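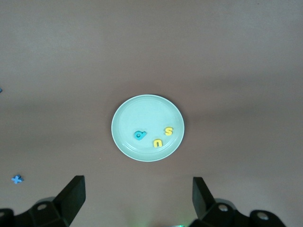
*Pale plate on a brownish-mauve tabletop*

**Ticket 1312: Skirketti TV movie skips back to the first ad break**
Opened 04/07/2020 by Adhiambo Lema
Status: waiting on customer

Hi there! I've been so looking forward to *The Turnitz Sisters* (I adore anything with old dressmakers and big hats), and I can't get past minute 40. The picture freezes, the sound goes on a little, and then I'm back at the first commercials — five times last night! I've restarted the TV, signed out and in, and moved the router closer. My sister watches it fine on her phone, same account.

**Reply, Othmane Farouk**

Hello Adhiambo, and thank you for such a thorough note. I tried the movie on a Lahlou set like the one on your account and got the same jump, so please leave your poor router where it is. The TV app is losing its place when the second ad break loads. Could you go to Settings, Playback, and clear "Saved position", then start from the scene list at Princombe Hall? It worked on mine — do let me know how yours behaves, and which app version you see under About.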